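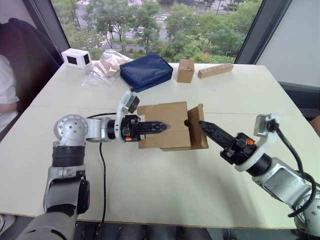

Is it better to fold up small cardboard boxes ahead of time or one at a time as the orders come in?

Ahead of time if you have the shelf space, one at a time if you don't. Flat boxes store in next to nothing and set up ones eat a whole room.

Lodimberg Small Sellers Board > Packing & Shipping > Boxes, flaps, folding

flapjack_ohio
ok so thats the short version from the sticky but I want to hear from people who do it all day. I sell little desk stuff, pen trays, pouches, that kind of thing. Switched from mailer bags to small brown boxes in May and now packing takes me forever. The box is the slow part. Not the item, not the label. The BOX.

Ordered a bundle of 1000 flat ones from Zerel, plain kraft, no printing. They come creased but the creases are stiff and the flaps spring back at you. I get one flap down and the other one is up again. Table by the window, plenty of room, good light, still slow.

What do you all do. Pre-fold the whole stack? Tape first? Some trick with the bottom?

tapegun_annie
Pre-break every crease. Every one. Take the flat box, fold each flap all the way BACK the wrong way, then let go. Takes a second. After that they stay where you put them.

Also stop doing top flaps before the item is in. I see people do this and then open it again to pack, why

northporch
disagree on folding them backwards. on thin board sure. on anything with real corrugation you crack the outer liner and then you get that fuzzy torn edge on the fold. looks bad, and it's weaker right where the weight sits. Fold it forward only, the direction it's supposed to go, and hold it down for a beat.

tapegun_annie
never had one crack on me. well. a few. old ones from the garage that had dried out

northporch
exactly my point

flapjack_ohio
so which is it lol. Mine are regular single wall I think. Some already have a torn spot at the fold, right out of the bundle

northporch
then definitly forward only. And pull the torn ones for returns or padding. Cut them up, they make decent dividers.

kraftpaper_kid
Two things nobody mentioned

first, square it up before you touch any bottom flap. If the body is still leaning like a diamond the flaps will never line up and you'll think the box is cut wrong. Push on opposite corners till its a real rectangle. Then short flaps, then long flaps.

second, keep one side against something. I use the edge of a heavy tray. A box with nothing behind it just walks away from you across the table, esp. on a slick white top. Took me way too long to figure that out
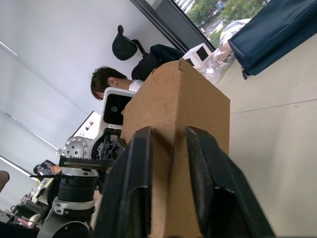
and the taller the box the worse it gets, because you push at the top and the bottom kicks out. Hold it lower than you think. Halfway up the side is fine for squaring, but when the bottom flaps go in you want a grip down near the fold, both sides, even pressure. If one side is pushed harder the whole thing twists and you're back to the diamond.

Oh and if your cartons have staples anywhere, watch your knuckles.

flapjack_ohio
the diamond thing!! yes that is what is happening. I was folding the bottom with the box still leaning. ok trying tonight

binday
Counterpoint – why are you folding boxes at all for a pouch. Put it in a mailer. Cheaper, lighter, no flaps, done before you've squared up one corner of your rectangle.

flapjack_ohio
because pouches yes but the pen trays and blocks get dinged. had too many corners come back chipped

binday
so boxes for the trays, mailers for the pouches. why is everything in a box

flapjack_ohio
one size of packaging, one size of label, I don't have to think. I like not thinking

tapegun_annie
^ this. One size is worth money. binday you run four kinds of mailer and you posted last month that you ran out of the one you needed on a friday

binday
low blow but fair

staplesandtwine
I sell at the Huststead market as well as online and there I pre-fold the night before. Open top, nested as best I can, big plastic tote. For online I leave them flat and set up ten or so as I go. If I set up too many they get dusty inside, and then I'm wiping out boxes like an idiot.

On tape: the Daza paper tape sticks fine if you rub it down. Doesn't stick fine if you just lay it on and hope. Water activated is better but I'm not buying a machine for it.

northporch
Daza tape is ok on new board. On recycled kraft it lifts at the ends overnight. I went back to plastic, sorry planet

kraftpaper_kid
it lifts bc of dust on the board. Wipe the strip where the tape goes with a dry rag. Try it on three boxes and leave them a night

northporch
i'm not dusting my boxes

kraftpaper_kid
then it lifts
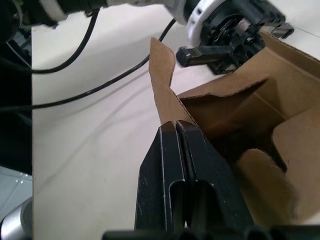
Posted by: flapjack_ohio | 05/07/2023 | Thread: Boxes, flaps, folding | Post type: Update

Update from me, been doing it the new way a while now. Writing this fast, have a pickup coming.

What I changed:

Squaring first. Huge. Biggest difference by far, thank you kraftpaper_kid.

Forward creasing only. I tried annie's way on a handful, and northporch was right about my board, got ragged edges on the long flaps. The ridges inside show thru. They still close fine, they just look chewed. Kept those for stuff going to my sister.

Thumb hole goes toward me. I never payed attention to which way the cutout faced. If it's on the near side I can hook a finger in and open the box back up without wrecking the flap. If it's on the far side I end up clawing at it.

Top flaps stay up till the item is in. Tall flap standing away from me, so I'm not reaching over it. Sounds dumb but I was fighting that flap every single time and it kept flopping over the item.

Went through 720 of the first bundle so far and already ordered the next 1000, same size. So I guess I'm a box person now.

Still slow: the tuck. Got the kind where a tab goes into a slot on some of them and the tab bends instead of going in. Anybody?

tapegun_annie
Pinch the side panels in a hair right when the tab goes in. The slot opens up. Let go, it grips. Don't shove from the top

also glad you tried it my way, even if you were wrong about it

staplesandtwine
or run a ruler down the tab crease before. bone folder if you're fancy. a butter knife if you're me

northporch
If the tab bends more than once throw the box on the divider pile. A soft tab never gets stiff again. Not worth it, the lid pops in transit and the customer sends you a photo.

binday
how many are you losing to the divider pile

flapjack_ohio
didn't keep track. enough that I have a clear bag of scraps on the table that never gets empty. handy tho, I stuff the pieces around the trays

kraftpaper_kid
cut them all the same width and you can slot them together, makes a little grid. good for sets

flapjack_ohio
ooh ok. Trying the pinch now, box on the table, one hand each side, tab last. Left side in a bit, right side in a bit, and the far flap has to already be down or it catches. Goes in way easier. Still need to work out how hard to squeeze, too much and the side panel gets a dent that doesn't come out

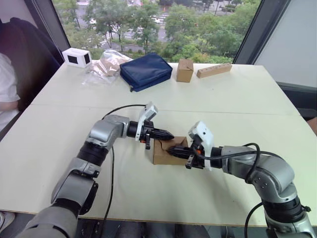 cornerpost: less squeeze than you think. Fingertips near the top edge, not flat hands in the middle of the panel. Middle of the panel is the weakest spot on a small box, and that's where the dents come from. If you have to press hard to keep it square, it wasn't square.

flapjack_ohio
welcome to the thread and thank you, yeah I was pressing in the middle

tapegun_annie
flat hands never dented anything for me. depends on the board AGAIN, everything on here depends on the board

cornerpost
sure, heavy board you can lean on. The little kraft ones, no

northporch
agree w/ cornerpost. put that in the sticky

binday
still say pouches go in a mailer

staplesandtwine
does anyone know if Zerel does that size with the lid attached? The listing says tuck top but the drawing looks like regular flaps and they haven't answered my email

flapjack_ohio
mine came mixed. mostly regular flaps, some tuck. ask them before you order, I just took what showed up. ok pickup is here, gtg, will post the grid thing once I cut some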